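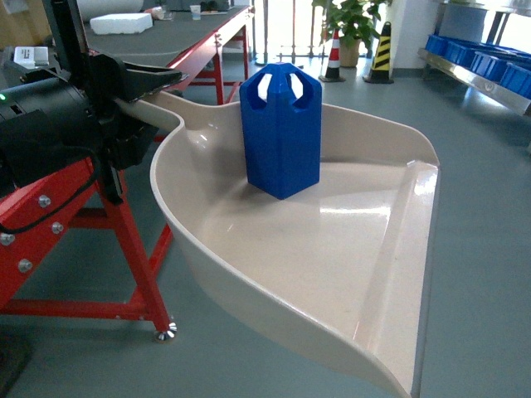 Filipa Carvalho
Reviews Editor, Home and Yard

The Kamlow scoop is what you'd get if a dustpan had ambitions. Mine is cream, glossy enough to show every ceiling light in the garage, and big enough that the blue plastic tower from my nephew's castle set can stand up in it, pointed roof and all.

I've had it since December and paid $14, two dollars less than the Tangen, which has a nicer handle and lets everything roll out the sides. The Kamlow's raised walls curve around the back and keep blocks, birdseed and potting soil more or less where you put them. The front lip is open and takes a broom well on concrete. On carpet it sulks.

My complaints: the neck gets narrow for something attached to a pan this size, and a full load of wet leaves makes your wrist aware of it. There's also no hole for hanging it up, so it lives on the floor – where it collects things on its own initiative.

Judite Correia in our office wants it in gray. Kamlow sells it in cream.

Rating: 3 out of 5. I'd buy it again, with a sigh.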